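Home > Simulation > Club and Classroom > Dadeck Tabletop Set

Dadeck Tabletop Set, Club License
Part no. DK-1323
Manufacturer: Punus
Availability: download, license key sent by email
Page updated Jan 20, 2018

Overview

The Dadeck Tabletop Set is a package of simulated table scenes for student robot clubs that practice pick and place. It supplies the table, the objects, an arm with a two-finger gripper, and the scoring script used in the tabletop event of the Addo student competition. A club can write, run and score a complete match entry on ordinary school computers and move to a physical arm later, or stay in simulation for the whole season.

The set contains 335 object models. Each one has a visual mesh, a separate collision mesh, a mass value and a friction value. All four can be edited. Entries submitted to Addo must use the values as shipped, and the scoring script checks them before a run starts.

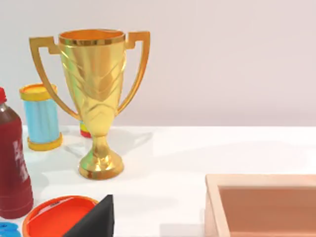 Collision meshes are the part of the set that new teams should read up on first. A visual mesh is what the student sees, and a collision mesh is what the fingers touch. In Dadeck the two agree to within a small tolerance for simple shapes, but open and hooked shapes are stored as several convex pieces. The gold cup is the usual case. Its handles turn a squared corner near the rim and come back in lower down, and the gap inside each handle is kept open in the collision mesh so that a finger can pass through it. The slender stem is a separate piece and can be gripped by itself. A flat lid lying on the tabletop is harder for most student code than the cup, as it leaves very little height for the fingertips. Teams should set the minimum approach height before attempting one.

Object groups

Objects are sorted into 11 groups, and a match file draws from any mix of them. The groups most used by clubs are:

Cans and canisters. Upright cylinders in several heights, with and without contrasting lids. Recommended for the first four lessons.
Bottles. Tall and condiment shapes with caps. Center of mass is set low by default.
Trophies. Tall and small cups on round or rectangular bases.
Trays and bowls. Used as place targets in most match files. Wooden trays have raised sides, and the side height counts as an obstacle for the planner.
Plants. Potted, fixed geometry. Leaves do not bend.
Flat items. Discs, lids and plates.

The remaining groups are documented in the object index inside the download.

The match task

A match file places objects on the table, names a target object and names a place target. The student program has 800 simulation steps to grip the target, lift it clear, carry it to the place target and release. Points are deducted for each other object that is knocked over. Touching another object without tipping it carries no penalty.

Start positions are set by a seed number. The same seed always produces the same table, so a club can repeat a failed run exactly. Addo publishes its practice seeds in January and keeps the match seeds closed until the event.
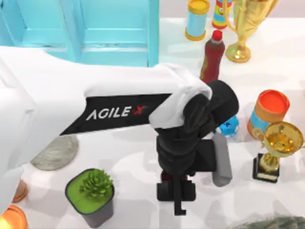

Simulated arm over a crowded table, gripper fingers pointing down.

Scene density

Match files come in three density levels. Level 1 has the target and the place target only. Level 2 adds objects near the back of the table. Level 3 spreads objects over the whole reachable area, with tall items and low items mixed. At level 3 the planner has to account for the casing of the arm as well as the fingers. A program that checks only the fingertip path will pass level 2 and lose points at level 3.

The arm itself also hides part of the table from some views. Each scene has a fixed view and a wrist view, and the student program may read from both. The training notes give a short exercise in which an object is covered in one view and has to be located from the other.

Lighting and shadows

Soft shadows are on by default. Programs that find objects by color alone may pick up the shadow of the arm as a separate region on a white tabletop. Shadows can be turned off for the first lessons with the setting in the scene file. They must be on for a scored run.

In the box (download contents)

Simulation runtime, current version
335 object models with collision meshes
Match files for density levels 1, 2 and 3
Scoring script and seed tool
Scene editor
Training notes, 11 lessons, with a teacher copy
Object index

License terms

One club license covers every computer owned by one school or club, and one home computer for each registered member. It runs for a single season. Student work made with the set belongs to the student. Object models may not be passed on outside the club.

A club that changes schools during the season may move its license once. Write to the Punus license desk with the old and new school names and the part number.

System requirements

64-bit operating system
8 GB memory, 16 GB for level 3 files
Graphics card with current drivers. Integrated graphics will run levels 1 and 2 at reduced resolution.
6 GB free disk space
Internet connection for license activation only

Known issues in this version

The seed tool accepts negative numbers but the scoring script does not. Use positive seeds.
Two objects placed in contact by the scene editor may push apart on the first step. Leave a small gap.
Bottles placed at an angle settle slowly and can use up steps before the program begins. Turn on the settle option in the match file.
The wrist view is mirrored when recorded video is exported. The live view is correct.

Use with a physical table

Punus also sells the Sundham practice table, which has the same top dimensions and the same coordinate origin as the simulated one. Programs written for Dadeck need a calibration file before they are run on hardware. The table is sold without an arm or objects. A calibration guide is included with the table and is not part of this download.

Ordering

Add the part number to a school purchase order or pay by card at checkout. Keys are issued within two business days. Clubs renewing from last season should enter their old key at checkout so that saved scenes and scores carry over.

Related items

Sundham practice table
Dadeck Single Seat License
Dadeck training notes, printed copy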